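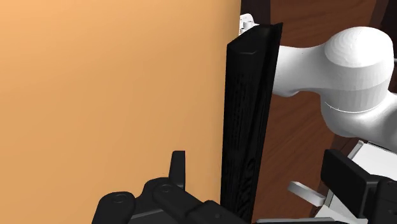

Re: [home-automation-talk] can any of them put a shelf away yet

Oct 7, 2024
From: Fadime Kurtuluş

Typing this between two calls so forgive the mess. Quoting the bit I'm answering:

> We looked at the Zirstead demo again and I still don't see what's new. An arm
> picks a thing up, an arm puts a thing down. My mother-in-law has been asking
> me since February when she can buy one that does the dishes and tidies the
> hall closet and I keep saying five years. I said five years five years ago.
> Is anyone on this list seeing chores done end to end, in a real house, with
> no one standing by with the stop button? Or is it all sim? And if it's sim,
> why should I care what the success number is?

Short answer to the first question, no. Not end to end. Not in any house I've been in.

Longer answer. We do mostly sim at Skokau, two arms, furniture-type tasks, flat things and doors and boards. Last run of the board task, 100 tries, 71 good. That's in simulation, with a clean start every time and the light never changing. People upstairs liked the 71. I didn't much. If a dishwasher person broke the other 29 plates you'd show them out.

What goes wrong is boring. Tall thin thing up against a big flat panel, and the gripper needs to get a finger in behind it. There's no behind. A person tips the board with a knuckle, catches the edge with the other hand, never thinks of it. The policy goes straight for the face with both fingers and shoves the board along. Or it gets a finger in and then the second arm comes across to help and now the wrist view is mostly second arm. So it waits. Then it tries again in exacly the same spot.

The wrist view is its own problem. From that close, a side panel is just a block of color. No seam, no handle, nothing to say how far off it is. I have looked at a lot of those views and I can't always tell you what I'm looking at either, and I built the room.

On "why should I care what the number is" – fair. I'd care about three numbers and the success rate is the last one. How many different rooms. How long between somebody having to step in. How long it took compared to a bored teenager. Nearly every report I get sent has the success rate on page one and the other stuff missing. Ours too, I've asked for it to be changed.

Shop floor is further along and I think the list undersells that. Ekinci has a cell that loads panels into a rack, same panel, same rack, fixed lights, and last time I was there it had done 974 since the shift before with one stop. A bent panel. But look at what they did to get there: rack bolted down, panels fed in at one angle, floor painted. You could say the building does half the chore. Nobody's going to bolt down my hall closet.

Also the rack job cost them 243 hours of setup, by their own log. For one panel size. They have a second size coming and weren't smiling about it.

For the mother-in-law: I'd tell her a machine that carries a laundry basket from room to room, on one floor, sooner than she'd think. One that folds what's in it, slowly, with some towels given up on. Dishes into a rack if they're the same dishes. Closet, no. A closet is forty kinds of object leaning on each other and half of them are holding up the other half. Same trouble as my board but soft and with a vacuum hose in it.

Someone (sorry, lost the mail) asked if two arms is worth the money over one. For boards and doors yes. One arm can pull, can't steady. But you pay for it, they get in each others way and you need twice the demos, more than twice if the people driving them are new. We had a stretch where the left arm learned to do everything and the right one just hovered there. Took us weeks to notice because the success rate went UP.

The Fliltbridge people have said they'd publish uncut runs from a real kitchen, whole sessions, including the ones where it gives up. If they do, that's worth more to this thread than any of our tables. I've asked twice. Will ask again.

Things I'd like from anyone here who has them:

– runs where the object starts flush against a wall or panel, any object
– time to first human touch, not just pass/fail
– what you did about the second arm blocking the wrist camera. we tried dropping that view at random in training, helped a bit, not enough. moving the camera helped more and then broke everything trained before it

Don't need polished. A text file is fine, a rant is fine.

And whoever is changing the subject line every third reply please stop, my filter can't keep up and I missed the whole gripper pad discussion. Did that get settled? Soft pads slipped less for us on the boards but they wear and then the grasp drifts and you blame the model for a week.

Call's starting. More tonight maybe

Fadime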